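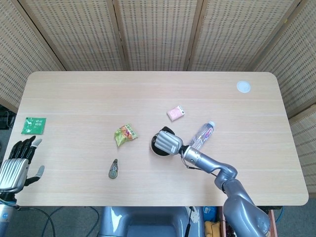

Table en bois clair devant un paravent à panneaux tressés beiges.

Le paravent

Le paravent est un meuble composé de plusieurs panneaux, appelés feuilles ou vantaux, reliés entre eux de façon à tenir debout une fois pliés en zigzag. Voilà pour la définition sèche, celle que je mets en tête de tous mes articles pour faire sérieux. Maintenant je peux vous avouer que c'est mon meuble préféré, et que cette encyclopédie domestique que je tiens toute seule a commencé avec lui (la première version de la page faisait quatre lignes, j'en rougis encore).

Le mot

En français, paravent vient de l'italien paravento, « qui pare le vent ». On l'a pris très au pied de la lettre pendant longtemps : dans une grande pièce chauffée par une seule cheminée, avec des portes qui ferment mal, on avait surtout besoin d'arrêter les courants d'air. L'intimité est venue avec, et la décoration aussi. J'aime bien que le japonais dise à peu près la même chose, byōbu, « mur contre le vent ». L'espagnol a fait un détour charmant en empruntant le mot japonais pour donner biombo, et le portugais biombo également. Les Anglais disent screen, ce qui oblige à préciser folding screen si on ne veut pas tomber sur des télévisions, et croyez-moi, quand on cherche des charnières en ligne, on tombe sur des télévisions.

Origines

On fait remonter le paravent à la Chine ancienne, où il s'agissait d'abord d'un écran d'un seul tenant, lourd, posé sur un socle, placé derrière un siège important. Le modèle pliant s'est répandu ensuite, puis il est passé en Corée et au Japon. C'est au Japon qu'on a trouvé l'astuce qui me ravit le plus : des charnières de papier, collées alternativement d'un côté et de l'autre, qui permettent aux feuilles de se toucher presque sans interstice. Du coup le peintre peut faire courir un paysage entier d'un bord à l'autre, sans cadre pour le couper ! Les paravents vont souvent par paires là-bas, et six feuilles est un format très courant.

En Europe, les laques arrivent par les compagnies de commerce au XVIIe siècle. Les grands paravents dits « de Coromandel » étaient fabriqués en Chine et doivent leur nom à la côte indienne par laquelle ils transitaient, ce qui a embrouillé des générations d'acheteurs (et moi la première, j'ai écrit une bêtise là-dessus dans la version de mars, corrigée depuis grâce à une lettre de Naledi Chauke). Certains ont été sciés pour habiller des commodes. Je préfère ne pas y penser.

Au XIXe siècle, le paravent est partout : dans la chambre, dans l'atelier du peintre, chez le médecin. À la fin du siècle les Nabis s'en emparent, et Bonnard en tire des merveilles, dont sa Promenade des nourrices, frise des fiacres, éditée en lithographie.

Matériaux et types

Le cadre est le plus souvent en bois, parfois en métal ou en bambou. Pour le remplissage, on trouve de tout : papier, toile, soie, cuir doré, laque, verre, cannage, fibres tressées. Les modèles tressés ont ma faveur pour un usage de tous les jours. Ils laissent passer un peu d'air et de lumière, ils pèsent peu, et une petite éraflure s'y remarque moins que sur un panneau laqué. En revanche la poussière s'installe dans les ajours et il faut un pinceau souple et de la patience. Pas d'eau à grands flots, surtout sur les fibres de papier torsadé.

Je distingue aussi, parce qu'on me pose la question sans arrêt :

l'écran de cheminée, bas, destiné à protéger du feu ;
la cloison mobile, qui roule et qui n'a pas forcément de plis ;
le claustra, ajouré, généralement fixé au sol ou au mur.

Les charnières

C'est le point faible de presque tous les paravents, et je vais être longue, tant pis. Une charnière ordinaire ne s'ouvre que dans un sens. Pour un zigzag, cela suffit, à condition d'avoir été montée une fois devant, une fois derrière. Une charnière à double action permet de replier chaque feuille des deux côtés, et là on peut faire un U, un L, une sorte d'escargot si on veut. Mon vieux paravent Ototholm, à 3 feuilles, a des charnières simples et je l'ai maudit pendant des années dans un angle de couloir où il ne voulait pas entrer. Le Taltow que j'ai acheté ensuite est à double action. Il vaut mieux, sur ce genre de modèle, resserrer les vis de temps en temps, elles prennent du jeu.

Declan Brennan, qui restaure des sièges cannés à Adstead, m'a écrit qu'il remplace volontiers les charnières abîmées par des bandes de toile forte, clouées en alternance. J'ai essayé sur l'Ototholm : c'est souple, c'est silencieux, et j'ai planté deux clous de travers.

Stabilité et disposition

Un paravent tient par ses angles. Complètement déplié, bien droit, il tombe, et il tombe toujours sur quelque chose. Plus les plis sont marqués, plus il est stable, mais moins il couvre de largeur, et c'est là qu'on se trompe en achetant : la largeur annoncée est presque toujours celle du meuble à plat. Mon Taltow fait 235 cm sur le papier et je n'en profite jamais entièrement. Avec des enfants ou un gros chien, placez-le contre un mur ou derrière un meuble lourd.

Voir aussi

Cannage ; Claustra ; Écran de cheminée ; Laque ; Portière (rideau).

Dernière révision de la page : samedi 5 décembre 2020. La section sur les paravents de théâtre est en cours, il me manque encore le catalogue Cisneros que j'ai commandé.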